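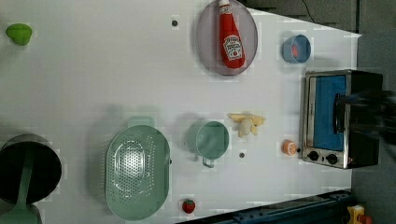
Toaster Oven Basics Returns to the Practice Kitchen

The Tidness Community Kitchen will run its small-appliance class again this month, starting on 15th February at 6 p.m. in the practice kitchen on Ostrowski Street. The class is meant for people setting up a first apartment, people who have moved somewhere without a full-size oven, and anyone who owns a toaster oven and only uses it for toast.

Salamatu Igwe is teaching, as she did in September. She has kept the first half of the evening free of real cooking. Students work at a table with play food, a plate, a bowl, a cup and a compact toaster oven, and they practice laying out a meal before any heat is involved. They decide what goes in first, where the hot dish will land when it comes out, and what needs to be moved out of the way.

"Most of the trouble I see is a crowded counter," Igwe said. "People open the door and then start looking for a place to put things."

Her advice for small kitchens is simple. Keep a clear landing spot next to the oven, at least as wide as your largest plate. Put bottles and condiments back before you open the door. Leave space at the sides and back of the oven, and never store bags or paper towels on top of it. Check that the door can open all the way without hitting a cup or a bowl.

After the break, students move to the counter and make two dishes to eat that night: open-faced cheese melts and roasted carrots. The carrots go in first. Igwe also covers cleaning, starting with the crumb tray, which she would like to see emptied every week. Unplug the oven and let it cool before you pull the tray out.

Benito Vallejo will be on hand for the second half to talk about secondhand appliances. He checks the donated ones that come into the kitchen and will go over what to look for in a cord, a door hinge and a set of control knobs. Bring your own toaster oven if you have questions about it — there is a cart by the side entrance for heavy items.

The class is free, but space is limited to 23 people. Sign up at the front desk or call extension 442. Please mention food allergies when you register. Aprons are provided, and you should bring a container with a lid if you want to take leftovers home.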